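Foro vecinal Trarklow > Casa y reformas > Suelos

**¿Merece la pena cristalizar un suelo de mármol o es un sacacuartos?**

Publicado por **Marisa_Groltano** el 22 de agosto de 2021 - 957 visitas

Buenas a todos. Tengo un local en la planta baja con suelo de mármol, mostrador blanco largo y bastante trasiego de gente. El suelo ha perdido el brillo en la zona de paso y tiene dos cercos cerca de la entrada que no salen con nada (creo que alguien apoyó allí una maceta, pero vaya usted a saber).

Pedí presupuesto a una empresa, Jakab, y me hablan de "cristalizado con protección molecular", que suena a anuncio de crema para la cara. El comercial me asegura que queda protegido contra manchas, ácidos y rayas. Todo a la vez. También quiere venderme un contrato de mantenimiento con seis visitas al año y un bidón de un producto llamado Surnon que, según él, es el único compatible. Me huele raro.

¿Alguien lo ha hecho y sigue contento pasado un tiempo? No me interesa lo que diga la web del fabricante, esa ya me la he leído y no dice nada.

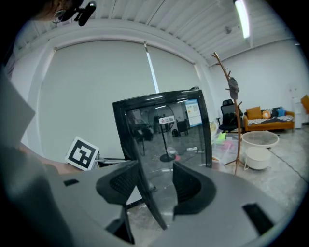

**Categoría: Mármol y piedra natural**

Respuestas (3)

**Fotis Koutsoukos**

He trabajado el mármol bastantes años y le digo lo que le diría a mi hermana: desconfíe de cualquiera que le prometa protección contra ácidos. El mármol es carbonato cálcico. Si le cae limón, vinagre o vino, el ácido se come la superficie, y el cristalizado es una capa muy fina que no lo va a impedir. Da brillo y endurece algo. Hasta ahí.

Dicho esto, el procedimiento existe y no es un timo en sí mismo. Se pasa una rotativa con lana de acero y un líquido que suele llevar fluorosilicatos, y la piedra queda con mucho lustre. El problema es cuándo se aplica. Sobre un suelo rayado o con cercos, usted tendrá rayas y cercos brillantes. Primero habría que desbastar y pulir con discos de diamante, de grano grueso a fino, y solo entonces cristalizar. Pregunte si el presupuesto incluye el pulido. Si la respuesta tarda en llegar, ya la tiene.

Sobre los cercos, haga antes una prueba sencilla. Pase el dedo. Si nota la zona áspera o mate, probablemente sea ataque de ácido o de cal y solo se va puliendo. Si está lisa pero más oscura, puede ser humedad o grasa dentro del poro, y ahí a veces funciona una cataplasma con polvo absorbente. Pruebe en un rincón. No use salfumán bajo ningún concepto, aunque se lo recomiende el vecino.

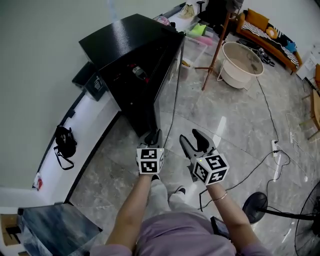

En cuanto al producto exclusivo, no me lo creo. Cualquier jabón de pH neutro sirve para fregar mármol a diario, bien diluido y con la mopa muy escurrida. No conozco ese bidón en concreto, pero pida la ficha de seguridad y mire el pH. Si no se la quieren dar, no compre. Y seis visitas al año me parecen muchas para un local que no sea un hotel. Yo haría el pulido bien hecho, un repaso en marzo del año siguiente si hace falta, y ya veríamos.

**pepa34**

A mí me lo hicieron en el portal y quedó precioso, como un espejo!! Duró lo que duró. La parte del ascensor se apagó enseguida y la de los buzones sigue bien. Yo repetiría pero no firmaría ningún contrato. Ah, y el primer día resbalaba una barbaridad, pon felpudo.

**Marisa_Groltano**

Gracias a los dos. He pasado el dedo: uno de los cercos está áspero y el otro no, así que debo de tener un problema de cada clase. Llamé a la empresa y pregunté por el pulido. Va aparte - cómo no - y el comercial dice que "normalmente no es necesario". Le pedí la ficha del producto y me ha mandado un folleto con una señora sonriendo descalza.

Voy a pedir otro presupuesto solo de pulido, con una muestra en un metro cuadrado antes de firmar nada. Lo de la cataplasma lo intentaré con el cerco liso, aunque no tengo mucha fe. ¿Cuánto tiempo hay que dejarla puesta?

**Fotis Koutsoukos**

Hasta que seque del todo, tapada con film y el film con algún agujerito. Un día o dos, depende. Si al retirarla el cerco ha aclarado algo, repita. Si sigue igual, no insista.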